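The Keeper of Rule 4

I got the job of writing the house rules because I was the last one to leave the meeting. That's how it goes at Olell, and I wasn't even mad, because I love a good rule! My mother labeled her spice jars on the lid and on the side. I was raised for this.

The rules were for the grippers. We had 32 of them out with people all over the building, and everyone was squeezing and grabbing things their own way, and the recordings came back looking like 32 different species had made them. So I sat down one evening in August with a pot of tea and wrote six rules. Most of them were easy. Charge it overnight. Wipe the fingers. Say the name of the task before you start (out loud, even if people are looking at you, and they will be).

Rule 4 was the trouble. Rule 4 said: Do not tidy the table first.

You would not believe the letters I got. A man in the Kaltstead office wrote me two pages about crumbs. Someone at Ansari wanted to know if "tidy" included straightening, and if so, by how many degrees. I wrote back to every one of them, very politely, and said a robot that only ever learns from clean tables is going to have a terrible time at my house.

Then in the fall it was my turn to record, and I picked the table by the big potted plant, the one that looks out into the atrium. I put my things down. I looked at them. Oh, I wanted to fix those stickers so badly! Just a nice row, evenly spaced. Who would know? I had almost 265 recordings from other people sitting in my queue, and I'd sent back a good many of them for exactly this.

I put my free hand in my pocket and kept it there.

"Pick up the mouse," I told the plant, and lined up the fingers.

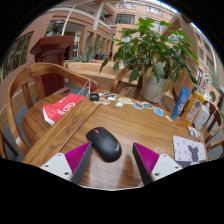 The Amendment

I turned in my recording with the crumpled bits and the bag on its side and everything, and I felt like a saint for a whole afternoon. Then the Sterberg people reviewed it and sent it back. Rule 2, they said. I hadn't wiped the fingers.

Well, I laughed until I had to sit down. Then I wiped the fingers, went back to the plant, and did it over. And that night I added a line under Rule 4, in smaller type: "The keeper of the rules may look at the stickers for as long as she needs to."

The man in Kaltstead has already written to ask how long that is.

More stories
The Elevator That Waited
Notes From a Part-Time Lighthouse
My Aunt and the Vending Machine
Soup for the Night Shift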